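Home Reviews Guides Downloads Forum About
Search this site Enter keywords Go
Filed under: Robot software / Simulation and planning / Two-arm systems

Dristari 4 planning suite: review
Farzana Jayasinghe
24 January 2025

Dristari is a motion planning and task scripting package for two-arm workcells. Version 4 replaces the old sampling planner with a hybrid of sampling and trajectory optimization, adds a coordinated mode for paired arms, and moves the task layer from XML files to Python. I ran it for most of a month against our in-house simulator and, for a few days near the end, against the hardware.

Installation is a single package on a recent Linux. The installer wants its own copy of the collision library and will not use the system one, even when the versions match. I had two copies on the path for an afternoon before I noticed that the viewer was loading one and the planner the other. The symptom was a plan that passed the check and was then drawn in red. The release notes mention the library requirement in a footnote to the upgrade section, where a new user has no cause to look.

Robot import has improved. Joint limits, mimic joints and gripper meshes came through correctly for both arms on the first try. Cable models are ignored without a warning. Anyone who depends on dress-pack clearance will have to add padding by hand, and the padding is set per link, in metres, in a dialogue box that accepts negative values.

The test task was putting a pair of slides on a shoe rack. It is a good one for coordinated planning. Both arms have to end up in the same small volume, the rack is thin rods with gaps between them, and a slide has no preferred grasp apart from the strap. I wrote it as two pick-and-place chains with a shared region over the rack, then ran 1000 trials with randomized start poses.

In sequential mode, where one arm waits for the other to clear the shared region, the planner returned a valid plan in all but 25 trials. Most of those failures had the toe turned well away from the near edge of the table, leaving the wrist close to its limit at the grasp. Coordinated mode failed more often and for less obvious reasons. The optimizer treats the shared region as a soft cost by default, so it will propose paths in which the two grippers pass very close together, reject them at the collision check, and start again from nearly the same seed. Raising the separation weight helps. The default should be higher than it is.

Timing matters more than the success rate here. Median planning time in coordinated mode was 1226 ms on my workstation, which is fine offline and too slow for replanning after a missed grasp. Sequential mode was quicker by enough that I stopped using coordinated mode for anything with a camera in the loop.

The rods cause trouble of their own. Dristari simplifies collision meshes on import, and at the default tolerance it wraps the rack in a convex hull. Placement then fails every time, as the resting pose is inside the hull. Convex decomposition has to be switched on per object, and the setting does not survive a re-import of the scene. I lost it twice. A script that reapplies it after loading is four lines long and I would call it mandatory.

Perception support is thin. There is an adaptor for the Tosine pose estimator, and it works, but it passes through a single pose with no covariance. The grasp selector therefore treats a confident detection and a poor one the same way. I ended up thresholding upstream and discarding anything doubtful before the planner saw it. Bodulska, the obvious competitor, takes the full distribution and ranks grasps against it. Its two-arm support is weaker in nearly every other respect.

The Python task layer is the best part of the release. Steps are plain functions, state is explicit, and a failed step can be rerun alone from the saved scene. Holding one arm at its grasp while the other is still on approach took one extra condition. In the old XML format I would have written a third state machine to do it — and have done so, more than once.

Logging is adequate. Each plan is stored with its seed, though the seed does not cover the mesh simplifier, so replays on a freshly imported scene can differ. The developers list this as a known issue.

I recommend version 4 for offline work and for sequential two-arm cells. Teams already on version 3 with stable XML tasks can wait for a point release.

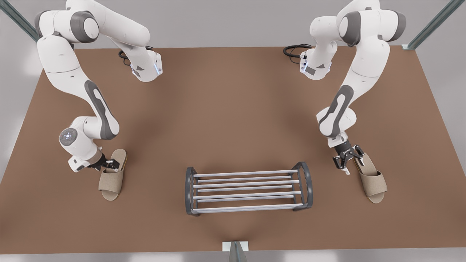

Dinesh Gazi: We saw the same near-identical restarts in coordinated mode. Setting the seed spread to its maximum got us out of it on most scenes, at the price of longer paths. Has anyone tried that together with the higher separation weight?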